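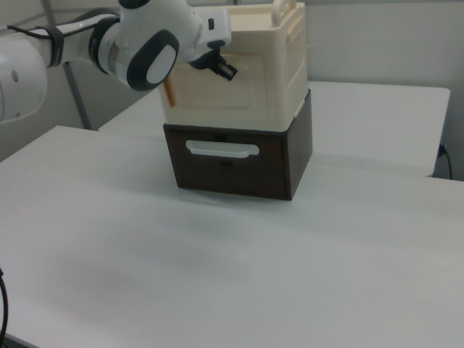 So-ying Tai
Every June I get a wave of posts telling me that the average person loses 26 minutes a day looking for things. I finally went to find out where the number comes from. Thread, probably too long.

So-ying Tai
It's everywhere right now. Home organizing accounts, a parenting podcast, the newsletter from my dentist. Same number, same wording, "studies show." Which studies? I read eleven of these posts and none of them would say.

So-ying Tai
Most of them link to each other. You click one, it sends you to another, and that one sends you back to the first. Two of them link to a page that sells drawer dividers.

So-ying Tai
The oldest version I could find is in the Murkberg Review, a home trade magazine I had never heard of before this week. My library had the back issues in the basement, so I spent my lunch break down there. I skipped lunch for this, please be impressed.

So-ying Tai
The article is called "What Clutter Costs You." It credits the number to "the Petkov survey." One line, no footnote, and then straight into four paragraphs on how to label a shelf. 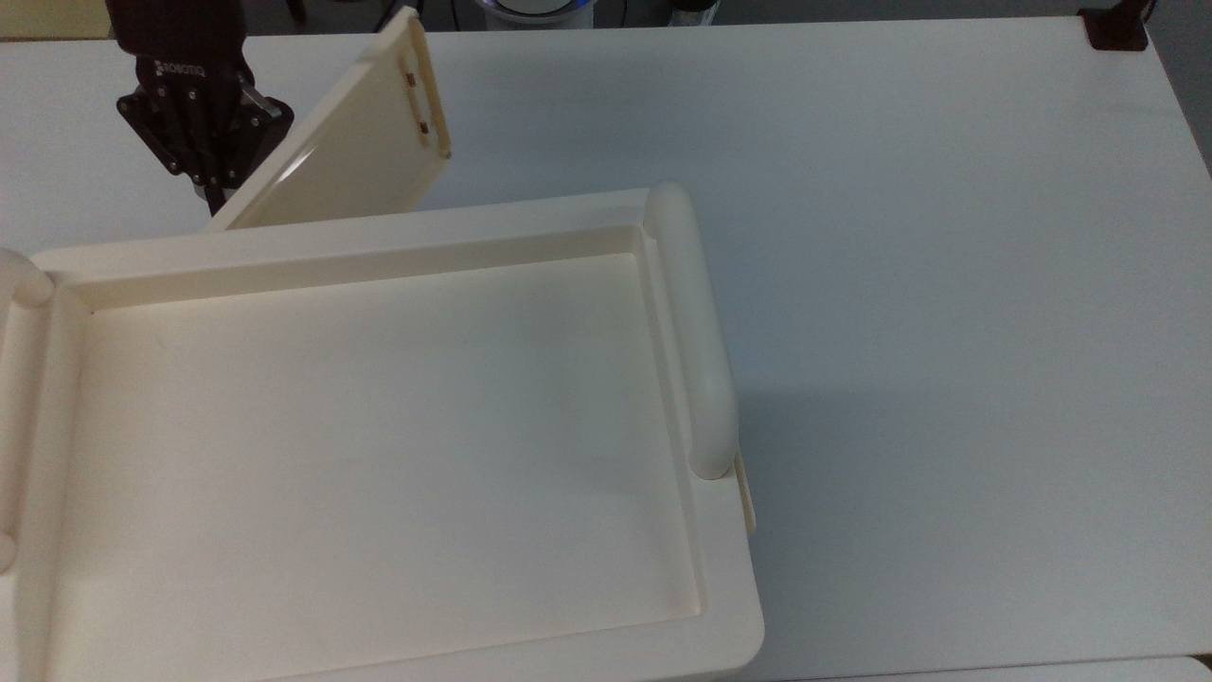 Murkberg Review, Vol. 8, No. 2

So-ying Tai
That's the issue, if anyone wants to check my reading of it. I would love to be wrong, it would be a much shorter thread.

So-ying Tai
OK so, Petkov. It's a market research outfit, and they were nice about it when I wrote to them. They sent me the questionnaire the same afternoon. They asked 640 people. Fine so far – that's a decent size for this kind of thing.

So-ying Tai
But all 640 were customers of Urard, a chain that sells storage. They were asked by email after buying something. So the people being asked how much time they waste looking for stuff had just spent money on boxes to put stuff in. You see my problem.

So-ying Tai
And here is the question, word for word: "On a busy day, how many minutes might you spend searching for misplaced items?"

A busy day. Might. By the time it gets to my dentist it's "the average person loses 26 minutes every day."

So-ying Tai
I don't think anyone lied. Petkov asked what they were paid to ask. The magazine shortened it, and everyone after that copied the magazine. It's how most of these numbers get made, and it bugs me every time.

So-ying Tai
Also, people are terrible at guessing minutes. Ask me how long I looked for my keys this morning and I'll say ten. I was mad, so it felt like ten. I have no idea what a clock would have said.

So-ying Tai
Several replies saying "but tidying up did help me." Great! I believe you. I'm a fairly tidy person myself and I like knowing where the scissors are. My gripe is with the number and with what gets sold off the back of it.

So-ying Tai
Because look at what comes next in nearly all of these posts. You multiply by 365, you get a scary total, and then there's a course. One was run out of Bratness and promised to "give you back your week." I asked how they measured that and they sent me a coupon.

So-ying Tai
Someone asked what would convince me. Pick people who haven't just been shopping for storage. Have them write down each search when it happens. Do it for a month. Then get half of them to reorganize and see if the log changes. If that's been done somewhere, send it to me, I'll read the whole thing.

So-ying Tai
Yes, I have seen the one about socks. It's the same survey.

So-ying Tai
Small update, 4 pm. The dentist's office wrote back and they're taking the line out of the next newsletter. The podcast has not replied. Muting this for now, I have to go find my other glove.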